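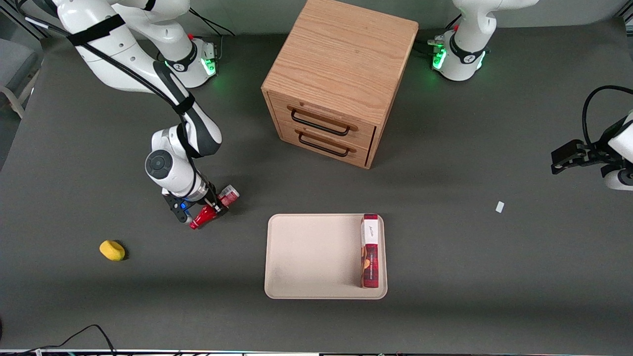 Why do two phones with the same size battery last for different lengths of time?

Battery size tells you how much energy is stored. How long that energy lasts depends on how fast the phone uses it, and that is set mainly by the screen, the radio and the processor.

Chapter 9
Power in Mobile Phones

A phone battery is rated in milliampere-hours, written mAh. The number on the box is usually the typical capacity. The rated capacity, printed in smaller type in the manual, is a little lower and is the one to use in calculations.

Energy also depends on voltage. To compare two batteries fairly, multiply capacity in ampere-hours by voltage to get watt-hours. Most spec sheets leave this step to the reader.

9.1 Where the power goes

The screen is often the largest single user. Its share rises with brightness and with refresh rate. On an OLED panel it also rises with the amount of white shown, so a dark theme saves power there and saves very little on an LCD.

The radio comes next. A phone with a weak signal transmits at higher power and searches for cells more often. A commuter on a rural train line can lose charge quickly with the phone in a pocket the whole way.

The case study in this chapter follows the Borkier, a mid-range handset made by Dindska. Gijs Wouters logged 1,691 charge cycles across a group of these phones and sorted them by screen setting. His tables are in section 9.4.

Before reading on, check the battery page in your own phone's settings at 40 percent charge. Write down the top entries and keep the list for Exercise 2.

Key terms: capacity, watt-hour, refresh rate, standby drain, charge cycle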